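How I Compare Two Grippers in Simulation Before Buying Either One

Last updated October 19, 2019

I get asked a lot how I pick a gripper, and my answer is always the same: try both in sim first, on stuff you'd find in a kitchen. My last head-to-head was the Risov against the Grarkton, and I'm going to walk you through the setup so you can copy it (please do, and tell me what breaks).

Step 1. Build one kitchen and leave it alone

Make a single tabletop and save it. Don't nudge anything between grippers! I did that my first time out and had to toss a whole evening of runs. Keep the lighting locked too, and load the same arm and controller for both. I use the Safavi controller with its stock settings, mostly because I know where all the menus are.

Step 2. Start with something that has a rim

A rim grasp tells you a lot in a hurry. I like a big oval proofing basket with coiled ridges, since the fingers have to straddle a thick lip and the wall tapers in underneath it. Bring the hand in low and slow, stop just short of the basket, and save that pose as your starting point. Every attempt begins there. 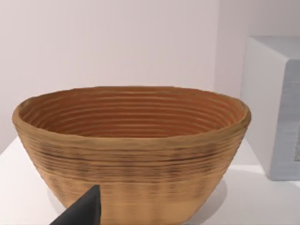 How many tries does each gripper need on one object?
I run 40 per gripper. With fewer than that, a lucky streak can fool you, and with a lot more I get bored and start skipping my notes.

Write down the result of every try, even the ugly ones. My sheet has just three columns: held, slipped, missed. Fatemeh Taheri talked me into adding a fourth for "held but crooked" and I've been grateful ever since.

Step 3. Check the view from close to the hand

Numbers are only half of it. You also want to know how much the finger blocks your camera, and the two hands can be really different here. Park the arm near something plain and pale, grab a still, swap grippers, and grab another from the same pose. If the finger eats up most of one side, try a wider lens or move the mount out a little before you blame the gripper. I moved my mount 2 centimeters and it made a bigger difference than I expected.
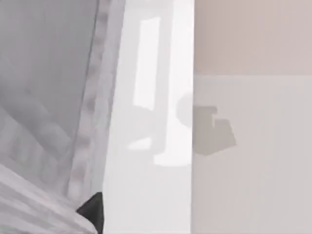 Close-up view check: gray finger on the left, white panel behind it.

Look at the shadows while you're at it. If your object detector is touchy, a big soft gray blob on a white surface can throw it off, and you'd much rather find that out now.

Step 4. Move on to the crowded table

Okay, fun part! Put out a mix of shapes: tall bottles, a can, a canister, boxes. Leave wide gaps around a few things and bunch up the others. Do the easy, open ones first, then go for the cluster, where a chunky finger will bump the neighbors on its way down.

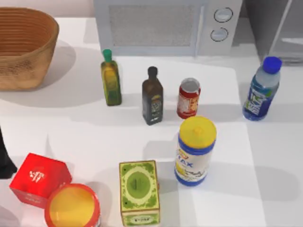
The mixed table, with bottles and a can in the middle and boxes closer to the front.

Give yourself a time limit per pick. Mine is 31 seconds, a leftover from an old Clidetti script that I never bothered to change. If the hand is still fussing when time runs out, mark it missed and reset.

Step 5. Have somebody else read your sheet

I send mine to Shahla Hosseinzadeh with the gripper names blanked out and ask which one she'd buy. She picked the Grarkton. I'd been leaning Risov, so I'm rerunning the crowded table in November with softer pads on both, and I'll post the new sheet on this page when it's done.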